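Workshop notebook: putty, batch two
15 May 2023
3 minute read
Print this page | E-mail this page

Putty day at last! I have been itching to get back to this after the first batch went so badly (crumbled like shortbread, stuck to everyone except the window). Workshop at 19 degrees by mid-morning, door open, whiting sieved twice and kept well away from the kettle this time.

Started with 1000 g of whiting in the big bowl and 102 g of raw linseed oil, poured in a thread while I stirred with the other hand. At that stage it looks hopeless, all dust and little grey pebbles, and I nearly tipped in a lot more. Glad I held off. Ten minutes of stirring brought it together into something like pastry before the water goes in, and from then on I added oil by the spoonful and weighed nothing. I know, I know. Farzad wants a proper figure for the book and he will have one next time, I'll put the bottle on the scales before and after.

Then kneading, and I do love this part. You lean on it with the heels of your hands, fold, turn, lean again, and for ages it tears at the edges. Then quite suddenly it stops tearing and goes silky, and you can roll a rope as thin as a pencil and bend it round your finger without a crack. Left it wrapped in an oiled cloth over lunch. It was even better afterwards, softer and less sticky, so the rest does matter and I take back what I said about that in November.

Test piece was the spare casement from the Cloltby job, which Ginette had already stripped and primed. Bedding putty first, pressed into the rebate with the thumb, a bit more than seems decent. Glass in, pushed at the edges and never in the middle, until the back putty squeezed down to 2 mm all the way round. Sprigs next, tapped in flat with the side of the old chisel. Then the facing putty and one long pull with the knife, which I got right on the bottom edge and the left-hand side, and made a complete dog's dinner of across the top. Scraped it off and did it again. Same putty, no waste, that is the beauty of the stuff.

Knife angle: steeper than I thought. Start in the corner, press hard, keep moving and look ahead of the blade. If it drags, wipe the knife with a barely oily rag. If it still drags the putty is too dry, so back to the bench with it for another knead and a few drops.

Sightline came out just below the rebate edge seen from inside, so the paint can lap over on to the glass and you won't see putty from the room. Very pleased with that.

On to colour. I am still keen on a proper warm brown for the Cloltby frames, what Lise calls Bisto, with the inner groove a shade darker so the moulding shows up from the garden.

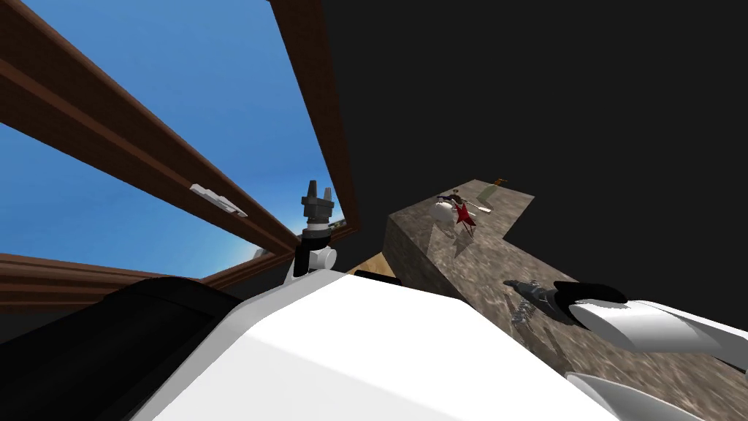
Hoi-yan thinks brown is asking for trouble on the south side, where a dark frame soaks up the sun all afternoon and the putty skins over before the middle has had a chance to firm up. She'd go for a stone colour there and keep the brown for the north and east. She also says to wait until the skin takes a light thumb without marking before any paint goes near it, and to forget what the calendar says.

Fair point about the sun, and I hadn't thought of it at all. I could do two offcuts, one in each colour, and stand them on the south wall for the summer. Same putty, same primer, same day. That would be such a nice little trial! Hideaki has some old pine sill that would do for both, with the grain running the same way. I'll ask him.

Paint itself: Palletti linseed oil paint, thin coats, brushed out until your arm complains. Lise did the sample board and it has a lovely low shine, though there is a wrinkle along the bottom where it was put on too thick. Keep the board, wrinkle and all, it's a useful thing to show people.

Rags: all laid out flat on the rail outside, then into the water bucket. Please don't ball them up in the bin. Linseed rags can heat up by themselves and I am not joking about this one.

Leftover putty is in the tin with the green lid, thin film of oil on top, greaseproof paper over that.

To do:
Weigh the oil properly for Farzad
Order more sprigs and whiting from Pelletier
Ask Hideaki about the sill
Second casement, top edge first while my wrist is fresh
Sharpen the hacking knife, it's a disgrace

Recent entries
Putty, batch one: what went wrong
Steaming out old putty without cracking the glass
Sash cord, knots and weights
Notes on primers for bare pine
Splicing a rotten sill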